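Quick one before the kettle's done. Said I'd write up how the new kit is going and it's been weeks so here goes.

For anyone new — I do dispatch at Budholm, the parts depot out past the ring road. Shelves, boxes, more boxes. In May we got the shuttles from Findenex, the low flat ones that slide under a rack and bring it to you. Before that you walked to the rack. Now the rack comes to you and you stand there like you're waiting for a lift.

Numbers, seeing as people asked in the comments. 2885 lines picked last week on our shift, which is a lot for us. 19 shuttles on the floor. 553 locations still not moved over, all the awkward stuff, exhaust pipes, long trims, anything that pokes out. That lot we still fetch on foot and I'm quite glad of it.

What's changed. My knees, mainly. Used to go home and sit on the stairs to get my boots off. Now it's my shoulders and neck, from standing in one spot and reaching. They gave us mats. Mats are good. Asked for a stool, was told a stool is "being looked at".

Also the talking. Didn't see that one coming. When you walked you met people, you'd get two minutes by the tyre end with whoever was going the other way. Hear whose kid was ill, who was selling a car. Now each of us is in a bay with a screen and a yellow line, and the next bay is too far to talk without shouting. Break is louder than it used to be, everyone saving it up.

And the breaks moved! The system hands out a slot. 30 minutes, fine, same as always, but it's when the queue's low and not when you're hungry. Had my dinner at twenty to eleven one morning. Cheese sandwich. Not right.

Good side, and I do want to be fair — hardly any wrong picks. The light comes on over the box, you take from that box. New starters are up to speed in a couple of days and it took me most of a winter. Though that stings a bit if I'm honest about it. I knew where everything was. Every daft location, the wipers behind the wipers. Took years to learn that and now it's in the system and the system doesn't need me to know it. The supervisors still come and find me when it goes down mind you, which was twice this month.

No one's lost their job so far. Two from nights went over to Javik, their choice, better money and no shuttles. Three of ours got trained up on maintenence and they love it, they walk about with a tablet and a torch and get called over all day. I put my name down for the next round. Don't know if they'll want somebody my age but the form didn't ask.

The old shift board is what I keep thinking about. We planned everything on a whiteboard, who was on what, which lorry was late, what had run out. Anybody could pick up the pen. If you thought the plan was daft you rubbed a bit out and wrote a better bit, and had the argument there and then in front of everyone. Now the plan comes off the screen at the start of shift and if you disagree there's a box to fill in. I've filled it in four times. Got one reply.

I'm not against it. Really not. Go and stand on a cold floor for a whole peak season pulling brake discs off the bottom shelf, then tell me you don't want a machine. I just think we should of been asked earlier, before the yellow lines went down. It'd have cost them one afternoon. The Long site is getting theirs after the summer and I've told the lot over there, ask for the stools first, get it in writing, and hang on to some way of writing to each other that isn't a form. A pen you can all reach will do it.
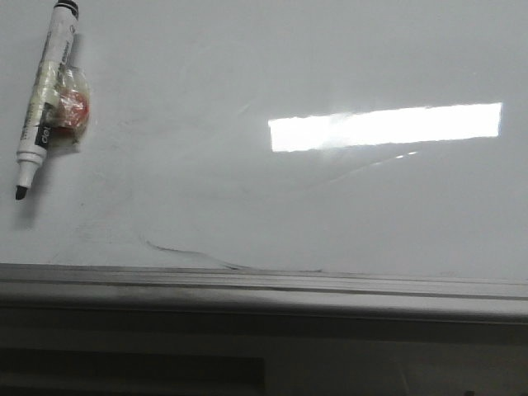 Anyway, kettle's clicked. Will do another of these when I hear about the maintenance training, and if anyone works somewhere that let people swap their break slots, tell me how you got it past them, I've got a meeting coming up and want something to wave.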